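Jistetti Mixed Household Bin Set - data card

Version 2, updated 30 May 2025
Maintained by Suryani Sembiring and Obadia Lyimo

What is in this set

Jistetti is a collection of pictures of ordinary household things and packaging lying in a sheet-metal bin. The things are of the kind that end up together in a storage room: trays, small boxes, containers, bottles, pouches, lids. We made the set for people who work on recognizing objects when they lie close to each other and cover each other partly.

The set has 1000 pictures of 177 different items. Every picture comes with a short text file which lists the items in the bin by their item name. The names are explained in items.txt.

How the items were chosen

Most items were bought in normal shops or taken from our own kitchens. Upendo Langat made the first list, and Imani Mwaipopo removed from it everything that could leak or break into sharp pieces. We kept items which are used and have marks on them, because new packaging looks too clean compared with what people have at home. If a label was peeling, we left it so.

Food was taken out of the packaging before, and the packaging was closed again with clear tape when it was necessary. Some 280 more pictures, made in October with a first group of items, are not included. In that group we had too many white boxes of the same size and the names were not consistent.

The bin and the surface

The bin is large, gray-blue on the outside, and its metal floor is worn. It stands on a pale wooden work surface, and the floor of the room behind is dark carpet. We did not paint or cover the bottom of the bin. Green and dark blue things are easy to find on it, but gray things and transparent things are hard, and we ask users to report results for these separately.

In many pictures an item is visible only in part. It can be under another item, close to the front wall, or behind the equipment that reaches into the bin. We name an item in the text file also when only a small part of it can be seen. When two of us could not agree what it is, the name is followed by the word "unsure".

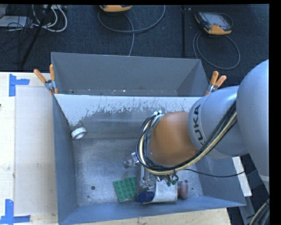

Naming of items

An item name has a color word first and then a shape word, for example green_tray_cups or white_container_curved. Brand names are not part of the name. We know this is a little boring to read - but it was the only way that all of us wrote the same thing for the same item.

Please note the following:

- "tray" is used for any flat item with a raised edge or with places to put things in.
- "container" is used when we do not want to say if it is a box, a tub or a package.
- "cups" after a tray name means rows of round forms, and it does not matter if they go up or down.
- Colors are what a person would say under the room light. Blue and dark blue are two different words in our list.

Known problems

The text files do not give the position of an item, only that it is there. Shabani Ondieki started to add positions by hand, and these files are in the folder named wokis. They are not complete and should not be used for testing.

Reflections on the metal sometimes look like the edge of a foil pouch. We corrected the mistakes we found, but there can be others.

Some soft items changed their shape during the work. A bag that is full and round in the first pictures can be quite flat in the last ones. It still has the same name.

Use and contact

You may use the set for teaching and for research. If you publish something, please mention the name Jistetti and the version number. Corrections of item names are very welcome: write the picture number, the old name and the name you propose in one line, and send it to Suryani. She collects them and puts them in the next version.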